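Ticket 8657: Curtains in guest bedroom not meeting the floor evenly
Status: Open, awaiting parts
Property: Clirnwood, upper level, bedroom 2
Raised by: Carleen Tapsell
Assigned to: Jarrah Hoani

Reported fault: The two curtain panels finish at different heights. Guest also reports that the grey panel is hard to draw and stops partway along the track. Light enters along the bottom in the early morning.

9:10 am, J. Hoani
Attended. Track is the Zanisberg ceiling type, white end caps, fixed to joists. Track checked with a level over its full length and found true. Fault is not in the track.

9:35 am, J. Hoani
Measured both drops from the underside of the track. The grey panel is 10 mm shorter than the order sheet states. White panel is to specification. Hooks on the grey panel were set in the upper pocket of the header tape. Moved to the lower pocket at the leading edge as a test, no change to the carriers. Returned to the original setting until the replacement question is settled. 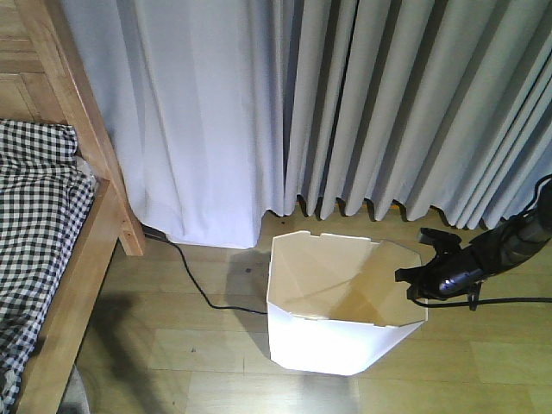 Clirnwood Property Services | Furnishings and Fit-out

The white panel falls in broad folds. The grey one is gathered into tight, even pleats and its hem runs in a wave, clear of the floorboards. A wavy hem is normal for that heading and is not a defect. The clearance is what needs correcting.

10:20 am, J. Hoani
Drawing fault traced to two cracked carriers near the centre of the track. Both catch on the joiner. Removed them and the panel now runs past the joiner by hand, though it is stiff for the last 800 mm. Track wiped out and sprayed with dry silicone. Do not use oil on this track, it marks the header tape.

11:05 am, B. Ormsby
Is the short drop a making error or shrinkage? The panel was laundered in April.

11:20 am, J. Hoani
Can't tell from the panel alone. The care label allows a cool wash only. Please confirm with the laundry what cycle was used.

1:40 pm, B. Ormsby
Laundry has no record of the cycle. Treat as shrinkage and let the hem down if there is enough turn-up.

2:15 pm, J. Hoani
Turn-up is sufficient. Carriers ordered through Ngata, part 86. When they arrive:
1. Slide the bed clear of the window wall. Lift it, as the boards scratch.
2. Take down the grey panel only.
3. Let down the hem and press before rehanging.
4. Fit carriers, rehang, check the drop at both ends and the centre.
5. Sweep along the wall before the bed goes back.

Ticket stays open until step 4 is signed off.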